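3.2 Getting the plots out of the library

I should say up front that I never meant to write a rendering layer. Remcombe started as a thin wrapper so I could draw charts from my own scripts, and for the first year every chart went to a browser tab and stayed there. Then Amparo Iglesias asked me for a PDF she could drop into a report, and I had no good answer for her (a screenshot doesn't count, I tried).

So I split the thing in two. The front half works out scales, axes and layers, and hands over a plain tree of shapes. The back half, which I call Ko, takes that tree and turns it into a file.

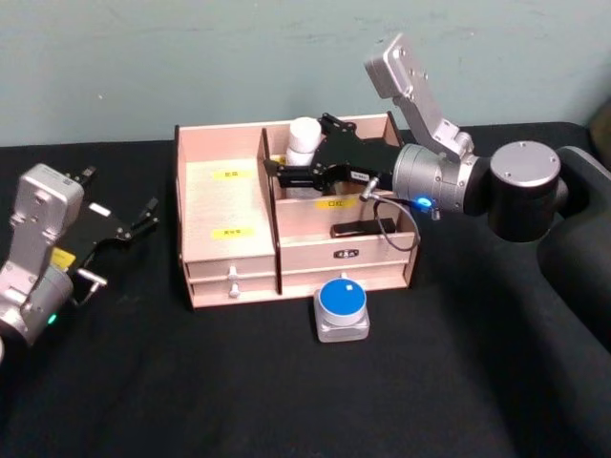
Text was the hard part, by a long way. A browser will happily measure a label for you, but a script running on a server with no display has to open the font file and add up the widths itself. My first go ignored kerning completely, and long axis titles ran right off the page. The fix was to keep a small cache of measured strings, which also made everything quicker — drawing 400 charts in a row went down to 32 seconds on my old laptop, and I was so pleased I ran it again just to watch!

Figure 3. An open wooden box with yellow labels inside.

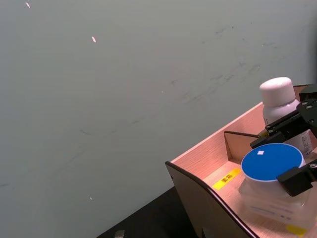
Dates gave me the next headache. Cillmont, the parser I'd been leaning on, returns local time unless you tell it otherwise, so the same script gave different tick marks on two machines. I now force everything to UTC before the scales ever see it and let the user shift it back at the very end. It's a bit blunt, but the tests pass on both machines and I've stopped getting mail about it.

I also tried Curkham as a second back end, mostly to check that the tree of shapes wasn't secretly tied to Ko. It took 200 lines of glue code, and 6 of the chart types came out wrong the first time, all of them ones with clipped regions. The clipping rules had been living in Ko's own code, so I moved them up into the tree, and Section 3.3 goes through what that did to memory use.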